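What I Learned Pricing Out Our Second Picking Cell

Hello again from the workshop end of Atcombe! Last issue I promised a rundown of how the equipment budget is shaping up, and a few of you have already stopped me in the hallway to ask whether we're getting a second arm. Short version: probably, in June, if the numbers hold. Longer version below (get a coffee).

Where the money goes

When I put in my first equipment request I did what I think everybody does, and built the whole thing around the arm. I had one big scary line at the top and then a little row at the bottom called "misc." Elspeth Gunn in purchasing sent it back with the word "misc" circled and nothing else written on it. Fair enough.

So this time I went through every receipt from the first cell, all 115 of them, and sorted them into piles on my kitchen floor. Hoses and fittings. Clamps, and then more clamps. Cables in three lengths too short and one too long. Fingers for the gripper, which we wear out and swap more often than I'd planned for. The small stuff crept up on us all year, and it never showed up in one place where a person could look at it and wince.

The new request has a proper line for each pile. It's longer and uglier and Elspeth likes it much better.

The quotes

We asked for gripper quotes from Pradus and Vosex. Pradus came back at $929 for a spare finger set with fittings, delivery included. Vosex was cheaper at $800, but shipping is extra and they want us to order 2 sets at a time. I'm leaning toward Pradus for now — I'd like to see how the first set holds up before filling a drawer with them.

Haldane is quoting on the table and guarding, and I don't have their figure yet. I've left the line blank on purpose so it doesn't get forgotten (it got forgotten last year).

Bins, and why I moved them up the list

I used to think of bins as free. You find one, you clamp it down, you start picking. But the bin is the thing the gripper meets all day long, and once the paint chips and the bottom gets scuffed you're looking at a different background from the one you started with. Bjarke Grímsdóttir has been after me for months to budget replacements as a regular item, the way you'd budget printer paper, and I finally caved. They have their own line now, with spares.

Same goes for things to pick! Soft toys, hard glossy shapes, awkward stuff with tails and legs. They're cheap one by one, and we want a good mix of soft and hard in every bin, so I've put in a small monthly amount and stopped paying for them out of my own pocket.
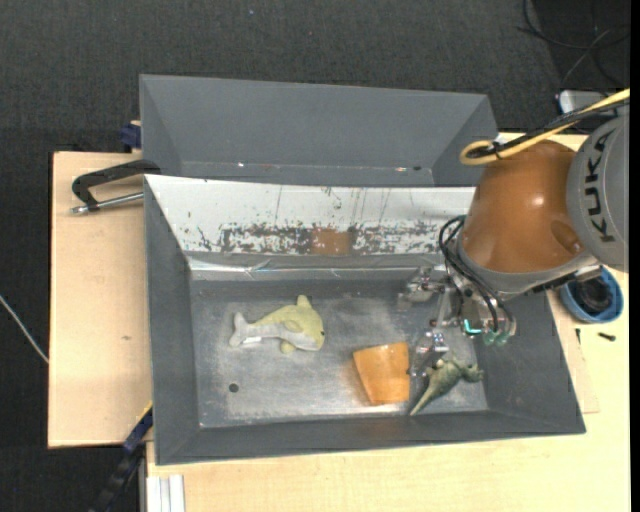 What I need from you

If you use the cell, please send me the following before the request goes in:

Anything you've bought yourself and never claimed. I mean it, even the clamps.

A rough idea of how many hours a week you'd want on a second arm. Guessing is fine, I'm only trying to work out whether we share one set of spares or keep two.

Any objects you'd like added to the picking mix, with a link if you have one.

Bjarke is collecting floor plan ideas separately, so if your main worry is where on earth we're going to put it, go and see him. I've asked for a spot near an outlet and a bit more table on the right-hand side, and that's as far as my opinions go.

I'll post the Haldane number as soon as it lands.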